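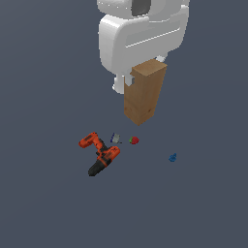

Surkside is a monster-collecting role-playing game released by Juneo, and this data card covers the battle log set extracted from its ranked ladder. The set holds 3,589 completed matches in plain JSON, one file per match. Replays were rendered again from the logs to check them, using flat-shaded stand-ins for the monsters. The checking renderer, Pruvstead, draws onto a single plain surface in the same dark slate-gray that sits behind the white arm, with no floor line or horizon, so that a sprite with a missing position shows up at once.

Home Data Format Splits Known issues License

Data

Each file has a header and a list of turns. The header gives the ruleset version, the two team lists and the starting random seed. A turn gives the move chosen by each side, the order of execution, damage dealt, status changes and switches. Player handles were replaced with numeric IDs before export. Chat was never logged.

Team lists are stored as they stood at the start of the match. Held items that were used up stay in the header and are marked as spent in the turn where they were used.

Format

- match_id: integer
- ruleset: string, for example "ladder-3"
- seed: integer
- teams: list of two lists
- turns: list of turn objects
- result: 0, 1 or "draw"

Damage is an integer after rounding. The game rounds down at every step of the formula, and so does the reference calculator in tools/polat. If you write your own, rounding once at the end will give results that are off by one or two points on multi-hit moves.

Splits

The training split has 2,000 matches and the validation split has 1,000. The rest are held out for testing. Splits were made by player ID, so no player appears in more than one of them. This leaves the test split with a slightly higher share of newer players — check rating bands before comparing scores across splits.

Known issues

Weather effects that end on the same turn as a faint are written after the faint, though the game applies them first. Polat reorders these on load. Pass --raw to keep the original order.

Fog teams are overrepresented. The fog ability was changed in ruleset 3, and the export was taken on June 5, 2022, while most players were still trying it out.

Matches that ended in a disconnect are not included. Forfeits are, with the last turn left empty.

License

Logs are released for non-commercial use. Monster names and artwork belong to Juneo and are not part of the download.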